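Home | News | Events | Visit Us | Contact

PRESS RELEASE

For release on Friday

Stevell Observatory opens public program on noctilucent clouds

STEVELL. The Stevell Observatory will start a new public program this July about noctilucent clouds, the thin silver-blue clouds that shine in the summer sky long after sunset. The program is called Stalus. It combines evening talks, a network of home observers and a small exhibition in the entrance hall of the observatory. It was prepared together with the Wanigasekara Foundation, which supports science education in the region.

Noctilucent clouds are the highest clouds of our planet. Ordinary rain clouds stay in the lowest part of the atmosphere, but these form at a height of around 80 kilometers, in the layer that scientists call the mesosphere. They are made of very small crystals of water ice. At such a height the air is extremely thin and dry, and for this reason the clouds can form only when the temperature falls very low. It may sound strange, but this happens in summer. In the summer months the air over the polar region rises slowly, it expands, and it becomes colder than at any other time of the year.

The name comes from Latin and means "night shining." The clouds do not make any light of their own. When the Sun is a little below the horizon, the ground and the lower clouds are already in shadow, while the high clouds still receive sunlight. An observer on the ground then sees them bright against a dark blue sky. Later in the night the shadow of the Earth reaches them also, and they disappear from view until the hours before dawn.

How the public can take part

Observers need no telescope. A place with a free view to the north is enough, and a pair of binoculars helps to see the fine waves and ripples inside the cloud. Each person who registers will receive a paper observing sheet and a simple guide with the main shapes: veils, bands, waves and whirls. The observatory asks that people write down the time, the direction and the shape, and also that they report the clear nights when nothing was seen. Such negative reports are of much value, as without them it is not possible to know how often the clouds appear.

Last summer the observatory made a first trial in the town and in the neighboring valley of Urno. In this trial, 74 households sent their sheets. The reports from Urno were especially useful, because the valley has few street lamps and the northern horizon is low. In the new season the program will be open to the whole district, including schools, and it will be free of charge.

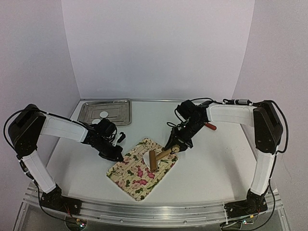

Evening talks

The program includes four evening talks in the lecture room. Each talk begins at 9 p.m. and lasts one hour. When the sky is clear, the visitors will go afterwards to the north terrace together with the observatory staff. When it is cloudy, there will be time for questions inside.

The first talk explains how ice crystals can form in such thin air. A crystal usually needs a small particle on which it can begin to grow, and many researchers think that the dust left by meteors plays this role. The second talk is about the history of the subject. Noctilucent clouds were first described widely in 1885, two years after the great eruption of Krakatoa, when many people were watching the twilight sky with special attention. Whether the eruption had a part in their appearance is still discussed.

The third talk presents the methods of measuring the height of a cloud. If two observers stand far enough from each other and photograph the same cloud at the same moment, the height can be calculated from the difference in angle. The observatory will repeat this measurement with one camera in Stevell and one in Urno. The last talk will be a workshop, in which the participants compare their own sheets and learn to tell noctilucent clouds from high cirrus clouds at twilight. This is the most frequent mistake of new observers.

Exhibition

The exhibition remains open in the entrance hall during the whole season, in the normal opening hours. It has 5 panels, with text in large print. There is also a table for children, where they can draw the cloud that they have seen and hang the drawing on the wall.

Registration

Registration for the observer network is possible at the front desk of the observatory or by the form on our website. Seats for the talks are limited and should be reserved in advance. Groups and school classes are asked to write to the education office, so that a suitable evening can be arranged. Visitors to the terrace should bring warm clothes, also in July, and a flashlight with red light if they have one.

Members of the press are welcome to attend any of the talks and may use the terrace for photography by arrangement with the press office.

Press office, Stevell Observatory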